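Stusovley Home Recording Program
Progress report to the Gralwood Fund, second reporting period
Prepared by Rasha Karaki, practice standards
July 17, 2021

1. Scope of this period

The grant covers the drafting, trial and revision of a code of practice for recording household handling tasks with hand-held grippers in occupied homes. The recordings are used to train robot control policies. The code does not cover the training itself, which is reported separately by Nabil Khasawneh.

Work in this period was limited to bed making and related textile tasks. These were moved ahead of kitchen tasks at the Fund's request. Draft 2 of the code was issued to all operators at the start of the period and replaced the loose set of instructions used before it.

2. Status of the code

Draft 2 has four parts: entry and consent, equipment, conduct of the task, and handling of the data. The first and last parts are considered stable. Equipment has one open item (section 4). Conduct of the task has been rewritten twice and will change again before October.

The main change concerns large textiles. The earlier instructions assumed one operator with one gripper. A blanket or bedspread cannot be laid evenly that way without long pauses and repeated regrasping, and operators were using their free hand to finish the job. Draft 2 requires two grippers for any item wider than the operator's reach. Bare-hand contact with the item during a recording makes the recording void.

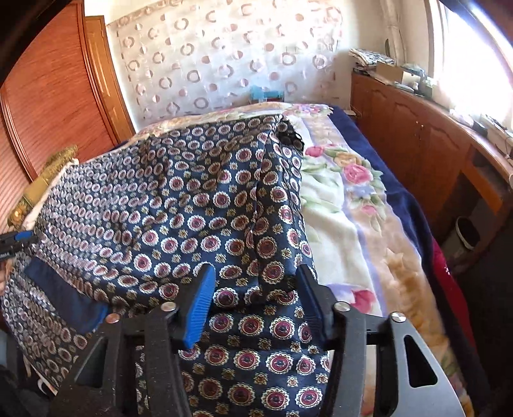
Figure 1. Patterned cloth over a floral blanket, second gripper holding the left border.

The code now states the following for textile tasks:

2.1 The item is gripped at a border or at a raised fold. Gripping through two layers is allowed only when the task sheet names both layers.

2.2 Where two grippers are used, one holds while the other moves, unless the task sheet calls for a joint lift.

2.3 Bed layers are left as the household has them. Operators do not remove or replace bedding to simplify the task.

2.4 Objects on nearby furniture stay in place unless they present a hazard or show personal information. Papers are checked before recording starts. If names or addresses can be read, the papers are turned over with the householder's agreement.

2.5 Windows are left as found. Glare is recorded in the session log and is not a reason to stop.

Clause 2.3 drew the most comment. Two operators asked for a standard bedding set to be carried to each site. The request was declined. The purpose of recording in occupied homes is to obtain the variation that a test room lacks, and a carried set would remove much of it. Operators may still refuse an item on grounds of hygiene or damage.

3. Review of recordings

The target for the period was 300 accepted textile recordings. The target was met. Acceptance is decided by a reviewer who did not take part in the session, working from the checklist in the annex to Draft 2.

The most frequent reason for rejection was an incomplete session log. The next was motion blur at the point of grasp. Blur during a lift is accepted, as a fast lift is normal for this task. Blur that hides the moment at which the pads close is not, and the clause on speed has been reworded to make the distinction clear. 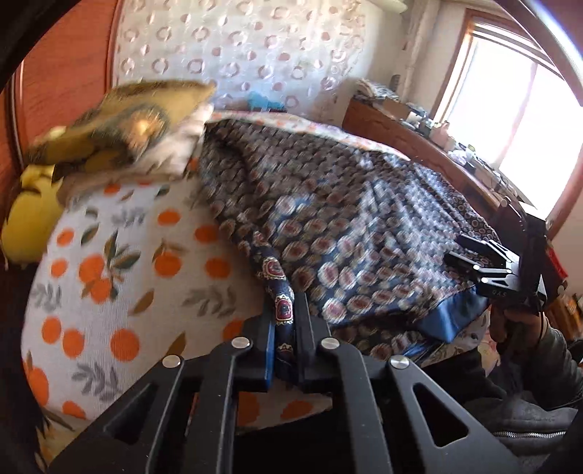 Figure 2. Narrow fold pinched between the pads of the near gripper; second gripper at the corner of the blanket.

Reviewers also disagreed on what counts as a completed grasp on thin fabric. Under Draft 1 a grasp was complete when the pads met. With a narrow fold the pads can close without holding enough material to survive the lift. The wording now requires that the fabric remain held until the operator opens the grip on purpose. A sample of earlier recordings will be reviewed again under this wording.

4. Equipment

Operators inspect each gripper before entry: pads, pivot screws, linkage travel and camera mount. Worn pads are replaced before the session, never during it. Spare pads are supplied by Sayegh, and delivery was late once in the period without loss of sessions.

The open item is sleeve clearance. Loose cuffs and exposed zippers can catch on knitted or looped fabric. Draft 2 advises close-fitting sleeves. A firm requirement has been proposed, but cold homes make it difficult to apply, and the matter is held over to Draft 3.

5. Consent and privacy

No complaints were received. One household withdrew consent after its session, and its recordings were deleted on the same day. The withdrawal form has been shortened to a single page. People other than the operators are asked to leave the room while recording is under way. Operators' hands and forearms may appear in the recordings and are covered by the operators' own consent forms.

6. Spending

Expenditure is within budget. An unplanned cost of $3,000 was incurred for encrypted storage after the Stitside server was retired, and was met from the contingency line. No change to the total award is requested.

7. Next period

Draft 3 will be issued in October. It will include the sleeve clause, revised grasp wording and a new section on folding. Operator training will be extended to 4 hours, with the added time given to log keeping. Kitchen tasks start once Draft 3 has been accepted by the Fund.

Questions on sections 2 to 5 should be sent to Rasha Karaki. Questions on the use of the recordings should be sent to Nabil Khasawneh.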